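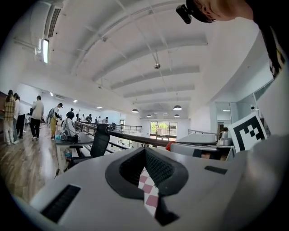

Subject: Re: [small-exporters] Opening an office in Gredden or in Ametepe?

Dear all,

On Thursday a member wrote to the list:

> We sell packaging from Terkdale and want a small office abroad,
> 3 desks, not more. Gredden is cheaper, but our agent says that all
> serious buyers are in Ametepe. Has anyone compared the two? We
> must decide before October.

We have been in Gredden for two years, so maybe I can help a little. The registration is simple. We paid 400 for the company number and 600 for the first year of the address service, both in euros. The bank account was the slow part — 30 working days, and they asked twice for the same lease.

In Ametepe you will find more buyers, this is true. But the rents near the port are high and many landlords want a full year in advance. We looked at one room there and did not take it. 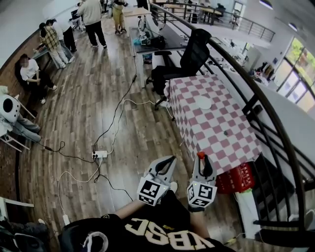 Vol. 14, No. 6

> Also, do we need a local director?

In Gredden no, if one of the owners signs at the registry in person. In Ametepe I believe yes, but please check it, the rule was changed after we asked.

One more point about the agent. Ours also recommended Ametepe very strongly, and later we learned that he receives a commission from the Skodel business centre there. I do not say that yours is the same, but I would ask him.

If your buyers come to you only a few times in a year, I would take Gredden and travel. The morning train is good and arrives before nine.

I can send our list of documents to anyone who wants it, please write to me off the list.

With kind regards from Gredden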